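The Lunch Box That Wants to Be an Heirloom

By Maëlle Beaudoin

6 min read

We use cookies to remember your preferences and to keep our newsletter free. Accept all / Manage settings

My mother kept leftovers in margarine tubs. You opened four before you found the margarine, and when one cracked it went in the trash. I bring this up because I have spent the better part of a month reading about food containers, and I now own more opinions about lids than I ever wanted.

The new generation of lunch box comes with a philosophy. The catalog from Charbonneau, the kitchen shop on the corner near my office, gives five pages to them. They are "vessels." They are "quiet." One, from a small label called Hurum, is said to bring calm to the table, and it costs what I used to spend on a week of lunches. Against my better judgment I went looking for what a person gets for the money.

The first thing you get is a recommendation to clear everything else away. Every one of these brands wants its box on a bare pale surface with nothing near it, and the advice has leaked into real homes. Elspeth Niven, a kitchen planner in Boddale, told me clients now ask for a stretch of counter or table that stays empty all day. "They want white, and they want it matte," she said. "Then they ask me where the toaster goes."

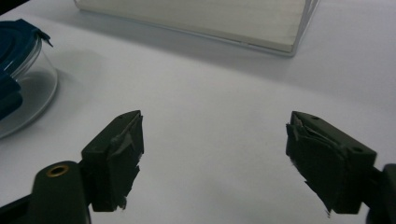 The white tabletop, matte and bare through the middle.

I have lived with a surface like that. It looks wonderful until somebody makes toast. Niven says the ones that stay clear belong to people with a deep closet or a second kitchen, and she has designed both. The rest of us push the mail to one end and call it done.

Back to the boxes. I borrowed a dozen containers from friends, colleagues and one suspicious aunt, and used them for lunch through a rainy stretch of summer. Soup, rice, cut fruit, a curry that stained two of them for good. I wasn't running a laboratory. I carried them in a tote bag with a library book I would have had to pay for.

Most of them were fine. I know that doesn't help sell lunch boxes. The thin ones with press-on lids were fine if you kept them upright, and nobody's tote bag is upright by noon. The glass ones were heavy enough that I started leaving them at work. The ones with clips did best, and among those the round ones beat the square ones, mostly on washing. Corners are where the rice goes to live.

Diane Ross has repaired and resold housewares in Kondley for 19 years, and she has no patience for the word "vessel." Her test for a box with a clipped lid takes under a minute. She works the clips several times, listens for a click that gets softer, and then presses on the middle of the lid to see if it rocks. "People look at the color," she told me. "I look at the clip. The clip is the part that goes."
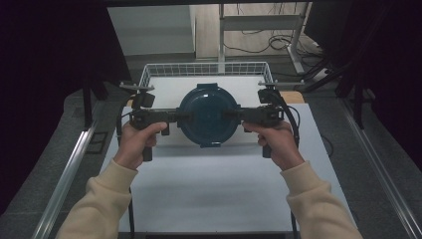
Color is what gets photographed and what gets bought, and this year that has meant dark teal. I can't get worked up about it. A deep blue-green hides tomato better than white does, and a slight shine on the lid makes a box look clean even when you have your doubts. As reasons to pay double, though, those are thin. Charbonneau sells the same shape in three shades and the darkest costs the most. I asked why and was told it was a seasonal finish.

Then there is the claim that a good box will outlast you. One Hurum leaflet promises 4000 openings. At one lunch a working day that is well over a decade, and I would like to meet whoever sat there clicking. Ross shrugged at the figure. She would prefer that they sold the clips separately. Few of them do, and when one snaps you have a bowl.

I gave the borrowed boxes back in the end and kept using my own, a scratched round thing with a clip on either side that I bought years ago and can't identify. It holds soup. The lid has never matched anything I own. The new Charbonneau catalog is due in September, and I am told the color will be rust.

Comments (3)

Darcy Ouellet
6th August
Glass at home, plastic in the bag. Took me two broken ones to learn it. Also the margarine tubs were better than you're giving them credit for.

Zachary Lavoie
I have the Hurum. The clip went in the first year and they offered me a discount on a whole new one. So there's your calm.

teal_and_tired
Would have liked to know which of the clip ones you rated best, by name. Otherwise a good read.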